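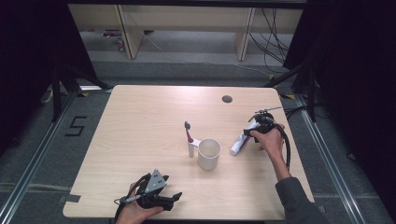 Oral Health Outreach in Residential Care: Second Progress Report

Prepared for the Dernow Foundation by Vombridge Community Health
Reporting period ending November

1. Summary

The program continues to support daily mouth care for older residents at the Graliria and Sung homes. Staff training is complete at Graliria and under way at Sung. Spending is within the approved budget, although the visiting hygienist line will be exhausted earlier than planned. We ask the Foundation to consider the request in section 5.

2. Activities

Saranya Murthy led the training sessions, which covered brushing for residents with limited grip, denture cleaning and overnight storage, and what to do when a resident refuses care. Night staff at Graliria asked for a shorter session before their shift, and this was offered at 9 p.m. on two evenings.

A total of 48 residents have now had a baseline mouth check. Of these, 12 were referred to a dentist, mostly for broken fillings or poorly fitting dentures. Transport remains the main cause of delay between referral and treatment.

Each participating resident has a one-page mouth care plan kept with the personal care record. Kiều Âu revised the plan in response to staff comments that the first version repeated questions already asked at admission. The revised form is in use at both homes.

3. Staffing

Conceição Guerreiro joined as program coordinator following the departure of Tài Vương, who has moved to another position within Vombridge and remains available for handover questions.

4. Matters outstanding

Family consent forms at Sung have been slow to return. Translated copies have been sent out and follow-up calls are being made. The denture labelling kit ordered for Graliria was back-ordered by the supplier and has yet to arrive.

5. Request to the Foundation

We seek approval to move unspent printing funds to the visiting hygienist line. The total grant would be unchanged. A revised budget is attached as Appendix B.

Submitted by Akosua Akpalu, Program Manager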